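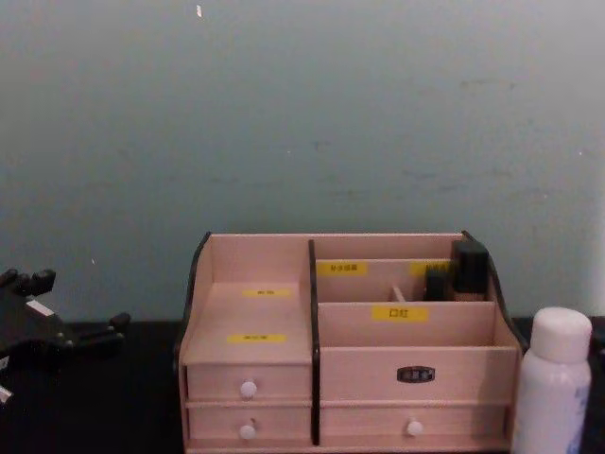
Home Projects People Interviews Contact

We use cookies to remember your settings. Accept Decline

26 July 2018

Jolán Bíró has spent most of July putting lipsticks away. She runs data collection for Vero, a project at Pramoson that is trying to teach an arm to tidy small things by showing it how, many times over.

"Each example is one go at one job," she says. "Pick up the item, put it in the right compartment, let go. Or open a drawer and shut it again. We save the joint positions and the video together, and then we reset everything and do it again."

The group has 637 examples saved so far. Bíró wanted 500 by the end of the month, so she is ahead, but she expects to throw some out. On a good day an operator gets through 60.

The work is done at a cosmetic organizer on a black tabletop. It has drawers with round white knobs and stepped open compartments at the back, and one of the yellow labels reads 口红, lipstick. Bíró picked it for the mix of jobs.

"A knob is a different problem from a slot," she says. "With the knob you have to close on something small and pull straight. If you pull at an angle the drawer jams. With the slot you can be a bit sloppy on the way in, but you can't knock over what's already standing there."

She is particular about the reset. Early on, operators put everything back in the same spot each time, and the trained model did well until an item was moved by the width of a finger. Now a printed sheet tells them where to start, and the colour of the item changes as well as its place.

"People are tidy. They centre things without thinking. I had to ask them to stop."

Three operators share the work, in short shifts. Bíró says the tired examples are easy to spot, with long pauses before the grasp and then a rush. Those are marked and kept apart. Failed attempts are kept too, if the operator recovered.

"If it slips and you go back for it, I want that. The arm is going to slip. It should have seen somebody deal with it."

The control software is called Markov, and the labelling tool is Căpraru. She has complaints about the second one, mainly that it loses its place when a clip is longer than a minute. A fix has been promised.

Training takes roughly 3 hours on the current set. After that the arm is tried on placements it hasn't been shown, and whatever it gets wrong goes on the next sheet. Last time it was the lower drawers.

"So we're doing drawers this week," Bíró says.

Get new interviews by email. Enter your address to subscribe.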